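Moving the house backups off the closet machine

For a long time our backups ran on an old tower in the hall closet, and the plan for restoring anything was that I would remember how. I wrote the plan down properly last August. These are the notes, cleaned up a little, mostly so that I can find them again.

The data set is small by current standards. Photos and scanned paperwork take most of it, followed by mail archives and a folder of accounting exports that my wife's business needs to keep. Growth is slow and nearly all of it is photos. The largest single file is a disk image from a laptop we no longer own. I have tried to delete it twice and kept it both times.

The old arrangement was a nightly copy from each computer to one shared folder. It had no history. If a file was damaged on Monday's laptop it was damaged in the copy by the next morning, and the good version was gone. Gianni Negri, who I worked with at Westerberg, pointed this out years ago and I agreed with him and did nothing.

The new arrangement uses snapshots. Each machine sends changed blocks to a repository, the repository keeps daily snapshots for 25 days, then thins them to weekly and monthly. I settled on Trillis for the scheduler after trying two sets of homemade scripts. The scripts worked, but their error handling was poor, and a backup job that fails quietly is worse than one that was never set up. Trillis writes one line per job to a log and sends mail when a line is missing. The missing-line check was the reason I picked it.

Retention settings, for reference: daily 25, weekly 4, monthly kept without limit until the disk passes 80 percent full. At that point I get a warning and decide by hand what goes. I don't want a program making that choice on its own.

Encryption is done on the client before anything leaves it. The key is printed on paper in two places, one of them outside the house. Shakuntala Pathak has the second copy in a sealed envelope, and I have one of hers. We check once a year that both envelopes still exist. Printing the key at a large font size in a typeface with distinct zeros saved me some trouble the one time I had to type it in.

The restore test took longer than the setup. I picked 2000 files from the photo tree with a random selection, restored them to an empty disk, and compared checksums against the originals. All matched except 4, which had been edited after the snapshot was taken and should not have matched. I then restored a full mail archive and opened it in a mail program, which is a separate test, as matching checksums say nothing about whether the original file was any good.

Speed over the local network is fine. The first full copy ran overnight. Daily runs finish before breakfast and are limited mostly by the time spent scanning directories for changes. Excluding browser caches and the thumbnail folders cut the scan time by more than half.

The off-site copy goes to a small host called Clultside. Their upload rate is adequate and their status page is plain text, which I like. I have not yet tested a full restore from there. Partial restores have worked each time.

Remaining work: move the job definitions into version control, write a one-page restore sheet that someone else in the house can follow, and replace the closet switch with something quieter.

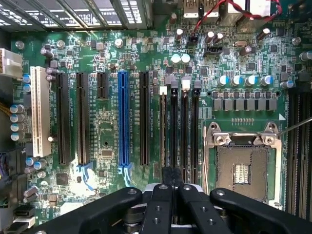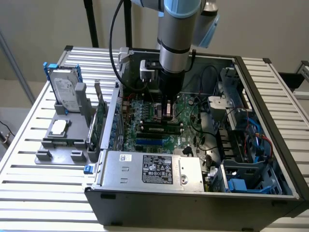
Slots on a green motherboard, and the open tower on its side.

Do the snapshots protect against someone deleting the repository itself?

Snapshots live inside the repository, so anyone who can delete it can delete them too. The off-site account uses an append-only login for the nightly jobs, and the login that can remove data is kept on paper with the key.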